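Hand grippers on the shop floor, how is everybody else handling the change?
Shop Talk > Automation and People

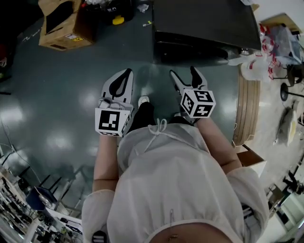

Original post
glenys_horrocks
Posted 6 January 2024

Hello all, and happy new year to the regulars. I've been at Prernden since before we had so much as a powered conveyor, and last May we started recording work with a pair of hand grippers. You hold one in each hand, you do the task with the grippers instead of your fingers, and the recordings go to the people training the arms that are supposed to take over part of kitting. I've done 487 recordings myself now, which I'm a little proud of, I'll admit.

What I'd love to hear is how it has changed things for the people where you are. With us it has been a mixed bag. I sit less, I talk to the engineers more in a week than I used to in a year, and my opinion on how a bag ought to be picked up suddenly matters to somebody. On the other hand, the two of us who record are off the line for half a shift, and the others have to cover, and you can feel it at lunch.

Freya_S
Reply 1

Oh Glenys, I could have written that lunch part myself! We went through it at Underell. What helped was rotating everybody through, even the ones who swore up and down they'd never touch the things (two of them are now our best, and they know it, and they tell us). Once a person has spent a morning trying to pick up a floppy plastic bag with two stiff fingers, they stop thinking you're off having a nice rest somewhere.

My shoulders did not enjoy the first few weeks, though. Holding your arms out in front of you like that is its own kind of tired. Ask for shorter sessions if they haven't offered.

kopecky_d
Reply 2

I'll be the sour one, sorry. I've read a lot of these cheerful threads and I keep waiting for the part about money. You are teaching a machine your job, 487 times over. Does it say anything in writing about what happens to your position when the arms are running? At my last place we were told "nobody is going anywhere," and then people who left weren't replaced, and after a while the crew was a good deal smaller without anyone having been let go. Nothing dishonest, exactly. But I wouldn't call it nothing.

glenys_horrocks
Reply 3

That's fair, Dušan, and I don't mind sour. We have a letter. It says kitting staff keep their grade and hours for 2 years and get first pick of the new cell operator jobs. It doesn't say what comes after, and I did ask. Sandra Inskip, our supervisor, wrote my question down and took it upstairs, and I'm still waiting.

elinborg.b
Reply 4

I'm on the other side of this, I work with the recordings, so take me with as much salt as you like. I want to say that the person holding the grippers makes an enormous difference. We can tell within a minute or so whether someone has done the task for years. They turn the part before they need it turned. They don't hunt around. In one batch of 728 recordings we threw out a third, and nearly all of those came from temps who had been shown the job that same morning.

So I don't agree with Dušan that you have no hand to play here. The skill is yours and it's worth something, and if I were you I'd ask for a pay step for recording work while the recordings are still wanted.

kopecky_d
Reply 5

Elínborg, we may be agreeing more than you think. I never said they had no hand to play. I said they should play it now and get it on paper. "While the recordings are still wanted" is my whole worry in a few words.

Freya_S
Reply 6

Can I put in a word for the floor itself, while we're at it? Ours was a mess when we began, cartons and cables all over, and you're looking at your grippers the whole time and your feet are left to fend for themselves. We ended up keeping one lane clear for whoever is recording and it has been much nicer for everyone, the carts included. Glenys, did they give you any training on that?

glenys_horrocks
Reply 7

Ten minutes and a handout! But I like the clear lane very much and I'm going to bring it up along with the pay step. We have a meeting with Sandra coming and I've started a list on the back of an old pick sheet. Dušan, if you still have the wording from your last place, the good or the bad of it, would you send it to me? I'd like to see what they promised you and how they put it.

kopecky_d
Reply 8

I'll dig it out tonight. It's a page and a half, and the second paragraph is the one to watch.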